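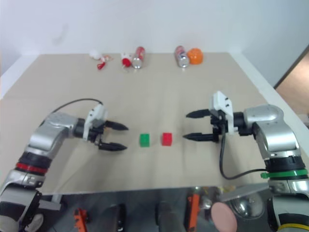
I've been meaning to write something about sorting out the building blocks since May, and Friday was wet enough that I finally sat down and did it.

We have two lots. The older lot came from a garage sale in Getwood and the newer lot is a mix of birthday sets, a bag of loose pieces from the school fair and whatever the cousins left behind. For a couple of years they all lived in one big tub under the stairs. Every time somebody wanted one particular piece, the whole tub got tipped out on the rug, and then most of it got put back.

The first thing I tried was sorting by colour. It looks great and it's no use at all once the kids start building. If you're after a small hinge piece, finding it in a drawer of other red pieces takes as long as finding it in the tub. The only colour sorting I've kept is for the plain little cubes, because the kids use those as counters and as pretend food, and then the colour is the whole point. Green ones are peas. Red ones are tomatoes, or sometimes jam.

So now it goes by shape. I bought a set of drawers from Plisolgate, the stackable kind with 18 small drawers, and it cost less than the last shoe rack. One drawer sticks and you have to lift it a bit as you pull. Flat plates take up three drawers, wheels and axles get one each, and windows and doors share. Anything longer than my finger goes in an ice cream tub on the shelf underneath. The cubes have two drawers on the bottom row where the youngest can reach them.

Washing was a job on its own. I put the garage sale lot in a mesh laundry bag in a sink of lukewarm water with dish soap, swished it, left it for 20 minutes and rinsed. Then everything went out on old towels overnight. The pieces with stickers I wiped by hand with a damp cloth. Don't use the dryer. I did that once with a pillowcase full and the noise was terrible, and a few came out with the corners gone dull.

A light-coloured table is much better than the rug for sorting. You can see the small bits, and you're not kneeling. I worked in batches, one cereal bowl at a time, and stopped when I got sick of it. It took four evenings.

There was a fair bit that wasn't blocks at all - marbles, a bike valve cap, two pen lids, a Canadian Tire bill and the missing die from the Khamphan game, which we'd replaced with one from another box. The odd pieces that don't click properly with the rest went in a bag for the thrift store on Jindon Street. They take toys on weekday mornings, at the back door.

Still to do: labels for the drawers. I've been using masking tape and a marker and the tape is already curling.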